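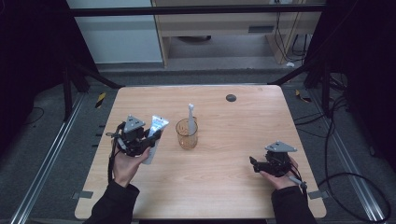

How long does the night bus from Fedstead to Ustow take?

Eight hours if the pass is open, and longer if it's snowing and they send you around by the coast.

That was on the little card the hostel gave me, and I want to say up front that I read it. I read it twice! I even folded it and put it in my coat. My mother still tells people I got on that bus without checking, and I'm tired of it.

So. I was in Fedstead with one bag, a phone at four percent, and a ticket with Drira, the bus company with the green stripe. It was October and raining sideways. My plan was to sleep all the way across the mountains, wake up in Ustow, eat something fried, and catch the morning boat to Ko. Everyone I'd met on that trip had been to Ko. They all got this look when they talked about it, like they'd been let in on a secret, and then they'd tell you the whole secret for an hour while you were trying to do your laundry.

I had seat 2. If you've never taken a night bus, seat 2 is right behind the driver, and it's the one with no place to put your knees. The driver was a big woman in a yellow raincoat who had a thermos between her feet and the radio going very low. She looked at my ticket, looked at me, and said, "Ko?"

I said yes, Ko, tomorrow. She made a noise in her throat and shut the doors.
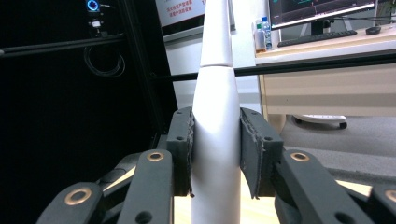
The pass

I slept through the first part (mouth open, I'm sure) and woke up because we'd stopped. There was no station, just a gas pump and a diner with its windows all steamed up, and snow coming down in the headlights. Half the passengers were already inside. I went in with my coat over my head.

The pass was closed. The driver had it from a trucker, who had it from the plow guy, who was sitting at the counter eating pie and didn't seem to be in any hurry to go plow it. We could wait till he was done and the road was done, or we could turn around and do the coast, and either way I was going to miss the boat.

I did what anybody would do, I bought a slice of the same pie. Then I got out my guidebook and looked up the boat times again, as if they might have changed since supper. One boat in the morning, and then not another one till the next morning. I'd have a whole day in Ustow. The guidebook gave Ustow one paragraph, and most of the paragraph was about how to leave it.

The woman across the booth from me was doing a crossword in pen. She'd been in seat 4 and I'd apparently leaned on her armrest most of the way up the mountain. I said I was sorry about that, and about the snow too for some reason, and I showed her the page with the boats.
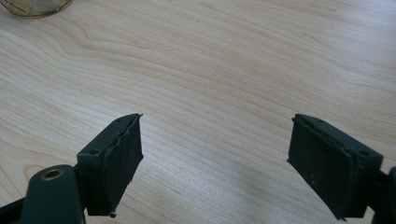
She told me, without looking up, that she'd lived in Ustow all her life and had never once been to Ko, and that she didn't see why people were always running for that boat when the baths were right there by the harbor and opened at six. She said to bring a towel because theirs were like sandpaper.

I said I only had the one towel and it was damp. She said that was still better.

We waited for the plow. I don't know how long, I'd stopped looking at my phone by then and pretty soon it died anyway. The driver came around with her thermos and topped up anybody who held out a cup. It wasn't coffee. I'm not sure what it was, something with cloves, but I drank it, and then we all got back on and went over the pass so slowly that I could see individual rocks.

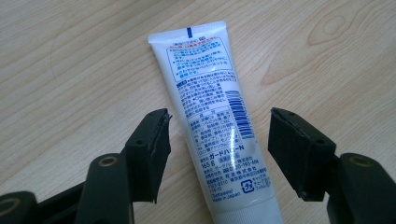 Fedstead Library Travel Story Club, Beginners' Table

Ustow

It was light when we came down to the harbor, and I could see the boat. It was already out past the breakwater, going along nicely, with people standing on the back of it. I waved. I don't know why! A few of them waved back.

The baths were in a low green building next to a net shed. I paid at a window and got a key with the number 2291 on it, which worried me, but there was one short row of lockers and mine was at the end. The water smelled like eggs. Two old men were arguing about a dog. I sat in up to my chin and every bit of me that had been folded into seat 2 came slowly unfolded, and I stayed until my fingers wrinkled, and then I stayed some more.

Afterward I found a place that sold fried potatoes in a paper cone and ate them on the seawall with my hair wet. The woman from seat 4 went by with a shopping bag. She asked about the towel.

"Sandpaper," I said, because I'd forgotten mine on the bus.

I took the boat to Ko the next morning. It was nice. It had a hill.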